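Setting Out a Small Fruit Plate for the Table

I do love a plate of fruit in November, when the mandarins come in and there are dried jujubes in the cupboard again. It doesn't need a fancy bowl or a big shopping trip, just a shallow plate with a bit of a rim and a little patience (and someone to keep the kids from eating it all first!). I use a pale blue one, because orange looks so cheerful against it.

Before you start, spread a cloth over the table so nothing rolls off onto the floor. Plain gray is my favorite.

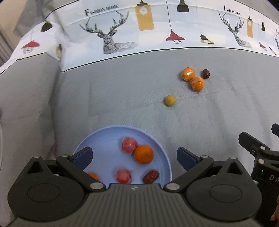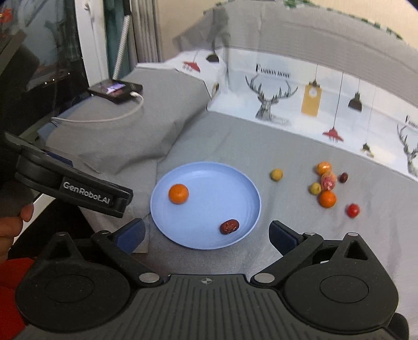 Step 1: Sort the fruit

Put the mandarins in one group, the jujubes in another, and any little yellow or red fruit in a third. Take off any wrapping now, then wash whatever has been loose. Jujubes only want a quick wipe with a damp cloth.

Step 2: Start with the mandarins

Place the biggest one a little off center and tuck the next beside it. I buy mine in the 2 pound bag from Bellmont, and there are always plenty left over for lunches.

Step 3: Fill the gaps

Now the jujubes go near the rim, where those dark wrinkled skins show up nicely, and the small round fruit can nestle in wherever there's room. If something keeps rolling, wedge it against a mandarin and leave it be.

Step 4: Keep it fresh

Eat the small soft fruit the same day, and put the mandarins back in the fridge overnight.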